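## Setting out your things

I do this before I open a single bottle — it saves a lot of faffing later.

1. Clear a bit of table and wipe it down.
2. Stand your stemmed glass in the middle, with elbow room on both sides.
3. Keep the jigger to the left of the glass. It's the little double-ended measure, and I like the wider cup uppermost.
4. Fill a bowl with ice and put it on the right. Go right up to the top, you'll use more than you think!

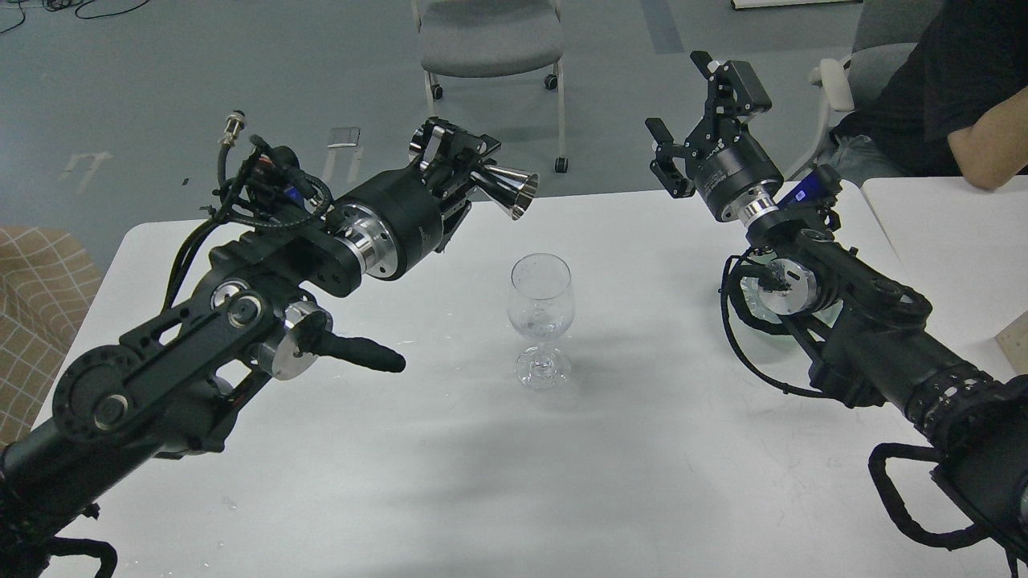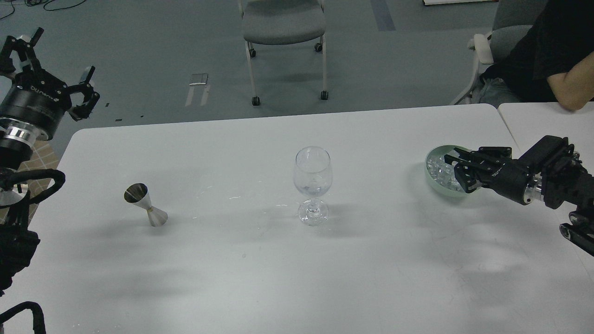
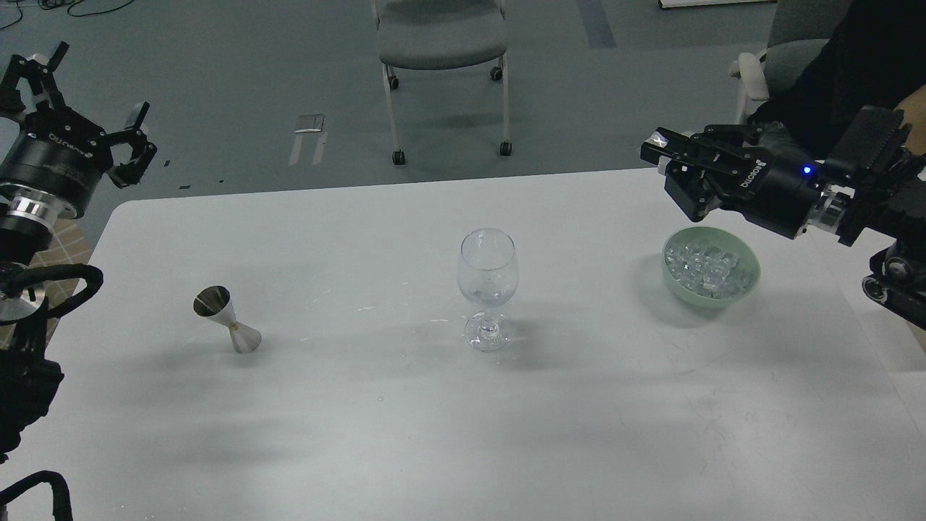
## Measuring and pouring

5. Hold the jigger level, close to the glass, and fill it slowly. Tip it in one go.
6. Add the ice last (my friend Danuta Pawłowska adds hers first, and we've agreed to differ).

**Caution:** don't scoop ice with the glass itself. A chipped rim means binning the glass and all the ice with it.

**Note:** rinse the jigger between drinks, both cups.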